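Gendura 4 Overlocker

Three or four threads, differential feed, free arm, free shipping inside the lower 48

If you have only ever finished your seams with a zigzag, the first ten minutes on an overlocker can feel a little like cheating. The Gendura 4 trims the edge, wraps it and sews the seam all in one pass, and it does it fast. We have had one on the bench in the Ostport shop all summer and we keep finding excuses to use it (Hina Sethi has now hemmed every dish towel she owns, and a few of mine).

It is a sit-down, get-on-with-it kind of machine. There is no screen and there are no menus. You get four tension dials, color coded to match the thread path, and a stitch length knob on the side that you can turn while you sew. The foot pedal is wide and has a nice long travel, so you can creep around a curve at a few stitches a second and then let it run when you hit a straight side seam.

What it sews

The Gendura loves knits. T-shirt jersey, rib, sweatshirt fleece, swimwear, that slippery stuff leggings are made from. Set the differential feed up a notch and the wavy edge you get on a regular machine just goes flat. Turn it the other way and you can get a lettuce edge on purpose, which is a lot of fun on kids' skirts and on the necks of pajamas.

It is also very good on plain wovens. Quilting cotton, linen, flannel and shirting all go through without fuss. Denim is fine at a seam. At a flat-felled crossing on jeans, slow down and help it over with the handwheel. I would not ask it to do canvas bags all day.

Stitches

4-thread overlock, for seams that have to stretch and hold
3-thread wide, for finishing edges on wovens
3-thread narrow, for lighter fabrics
3-thread rolled hem, for napkins, scarves and ruffles
2-thread overedge, with the converter that comes in the box

Switching to the rolled hem is done with a little lever next to the needle plate. You don't change the plate and you don't unscrew anything. On my old machine I put off rolled hems for weeks at a time because of that plate!

Threading

Yes, everybody asks. The lower looper is the one people dread, and on the Gendura there is a slide that brings the last guide out to where your fingers can reach it. Thread in the order printed inside the front door: upper looper, lower looper, right needle, left needle. If the lower looper thread breaks in the middle of a project, take the needle threads out before you rethread it, then put them back in last. Skip that and the chain won't form, and you will sit there blaming the tensions.

When you only want to change colors, cut the old threads up by the cones, tie on the new ones and pull them through. Clip the knots before they reach the needle eyes.

Setting the tension

All dials on 4 is the starting point for medium cotton with ordinary overlock thread. Sew a strip as long as your hand and look at both sides. If the looper threads meet right on the edge, you're done. If the upper looper is being dragged around to the back, loosen the lower looper a touch or tighten the upper. Move one dial at a time and sew another strip. Manouchehr Khosravi, who teaches our Thursday overlocker class, has his students use four different colors for this and it really helps. Keep the sample and write the numbers on it with a marker.

Tablecloths and napkins

I want to put in a word for table linens as a first project. A tablecloth is four straight sides, the fabric lies flat, and a small wobble disappears the moment somebody sets a plate down. Cut it on the grain, use the 3-thread wide stitch around all four sides, then turn the edge under and topstitch on your regular machine.

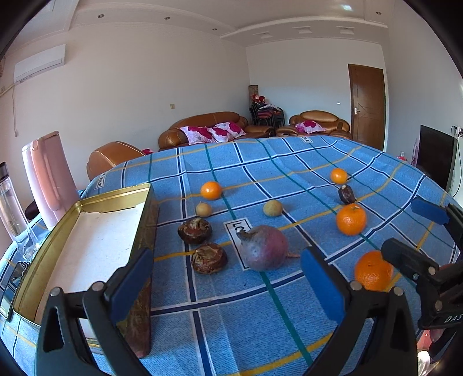 For the corners, sew right off the end of one side, leave a tail of chain, and start fresh on the next side. Tuck the tails back under the stitching with a big blunt needle, or put a drop of seam sealant on them and snip once it has set. Trying to pivot at the corner can be done, but get a few practice squares behind you first.

Napkins are even quicker with the rolled hem. Textured nylon in the upper looper fills in beautifully and makes a dense little edge that covers the raw fabric. Pull the nylon through with a loop of regular thread, as it is too fluffy to poke through the eye by itself.

In the box

Gendura 4 overlocker
Standard foot, fitted
2-thread converter
Needles, one packet
Tweezers, small screwdriver, lint brush
Spool caps and thread nets
Spare upper knife
Waste tray
Dust cover
Printed manual with a threading chart

The blind hem foot, the elastic foot and the beading foot are sold separately. If you're only going to buy one, make it the elastic foot.

Care

Brush the lint out from around the knives every time you finish a project, and more often if you sew fleece. Put one drop of oil at each of the points marked in the manual. Change the needles more than you think you need to. The lower knife lasts a long time, and the upper one can be swapped at home with the screwdriver in the box.

Gholamreza Moradi does our repairs and will look over any Gendura bought from us once in the first year at no charge. Bring the pedal and the power cord along with the machine, please.

Questions we get at the counter

Can it take the place of my regular machine? No, you will still want one for zippers, buttonholes and topstitching.

Is it loud? Louder than a sewing machine, quieter than the older overlockers we sell used. A rubber mat under it helps a lot on a wooden table.

Do I have to buy cones? Ordinary spools work fine with the caps. Cones are cheaper if you sew a lot of one color.

Can I try it first? Please do! The Ostport shop has one threaded up and ready. Bring scraps of whatever you sew most. The Fontes shop has one too, but call ahead so Houshang can get it out for you.

Item number: GEN-800
Warranty: 2 years parts and labor, 3 years on the motor
Page updated Wednesday, August 19, 2020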